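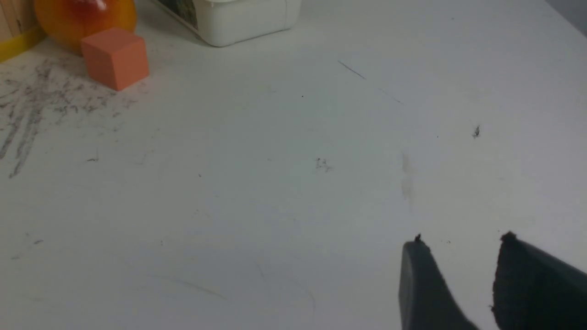 Rellport table topper, matte, off-white. Fits the Cesholm folding base and most kitchen tables. Wipes down with a damp cloth, no polish please. Plain white suits nearly any kitchen and lets the food do the color, same as the white top here with something round and orange on it. Ships flat, 6 lb. Item 446.

Edges are finished on all four sides. Returns within the month, unused, orignal box.

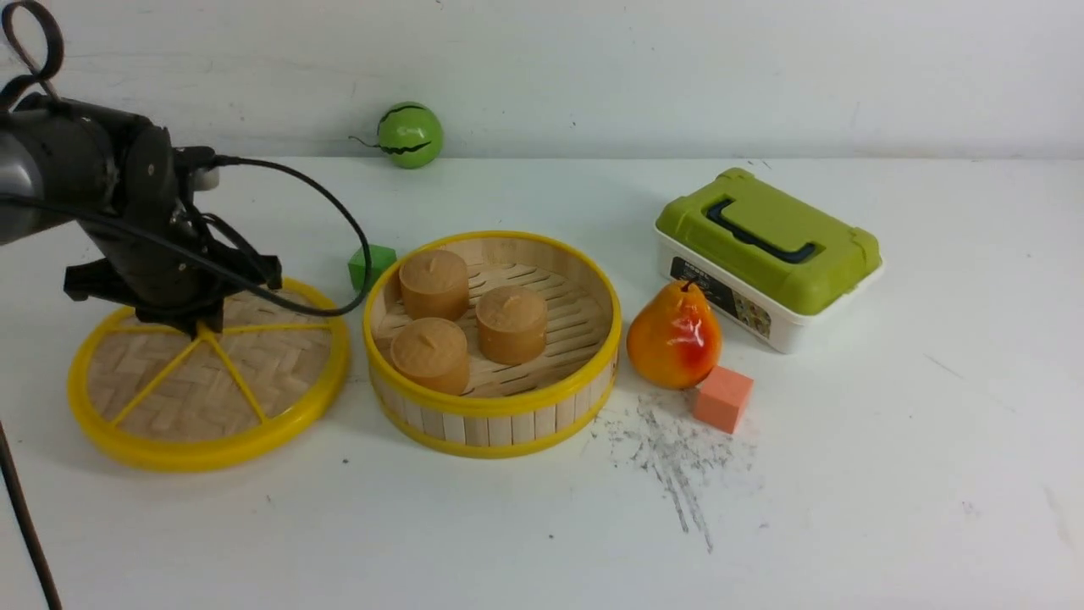
Heat: use a trivet. Always. Hot pans straight on the surface will mark it and we dont cover that under warranty. Steamers same rule, bamboo ones included, so park the lid next to the pot on a towel. Yellow-rimmed lid shown not included, ask Noeline Halliday re: kitchen stuff. Matching bench (Prasik) back in stock late March. Order line ext. 900.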